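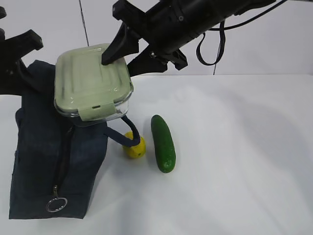

Kamenville: Neue Vorgaben für Mehrwegbehälter in der Gemeinschaftsverpflegung

Sonntag, 20. September 2026

Der Zweckverband Kamenville hat die technischen Anforderungen an Mehrwegbehälter für Kantinen, Schulen und Lieferküchen neu gefasst. Die Regelung ersetzt die Fassung vom April und betrifft 1464 gemeldete Ausgabestellen. Für bereits beschaffte Behälter gilt eine Übergangsfrist von 60 Wochen.

Kern der Neufassung ist die Spülbeständigkeit. Behälter und Deckel müssen künftig 200 Zyklen in der gewerblichen Spülmaschine überstehen, ohne dass sich der Deckelsitz messbar verändert. Die Prüfung erfolgt paarweise, also stets mit dem zugehörigen Deckel. Bislang genügte ein Nachweis für den Behälterkörper allein. Deckel aus Nachlieferungen sind gesondert zu prüfen, sofern sie aus einer anderen Charge stammen.

Hinzu kommt eine Kennzeichnungspflicht. Volumen, Werkstoff und Herstellungsjahr sind dauerhaft am Boden anzubringen, Aufkleber werden nicht mehr anerkannt. Bei Behältern mit Trennsteg ist das Volumen je Kammer anzugeben.

Mit der Prüfung wurde das Labor Jendosby beauftragt. Im Vorlauf untersuchte es 2247 Behälter aus dem laufenden Betrieb. Die häufigsten Beanstandungen betrafen verzogene Deckelränder und Haarrisse im Bereich der Stapelkante. »Der Verzug entsteht überwiegend in der Trocknungsphase, wenn Deckel schräg im Korb liegen«, erklärte Hatsue Tanabe, die bei Jendosby die Werkstoffprüfung leitet. Die Korbbestückung wird deshalb erstmals im Prüfprotokoll erfasst.

Der Hersteller Clitberg kündigte an, seine flache Baureihe mit verstärktem Rand auszuliefern. Tsuji, zweiter Rahmenvertragspartner des Verbandes, will die bestehenden Formen beibehalten und lediglich das Deckelmaterial wechseln. Angaben zu den Stückpreisen machten beide Unternehmen nicht.

Betriebe mit eigener Spülküche können die Prüfung in Teilen selbst durchführen, müssen dafür aber Temperatur und Dosierung je Spülgang aufzeichnen. Die Formblätter sind bei der Geschäftsstelle des Zweckverbandes erhältlich.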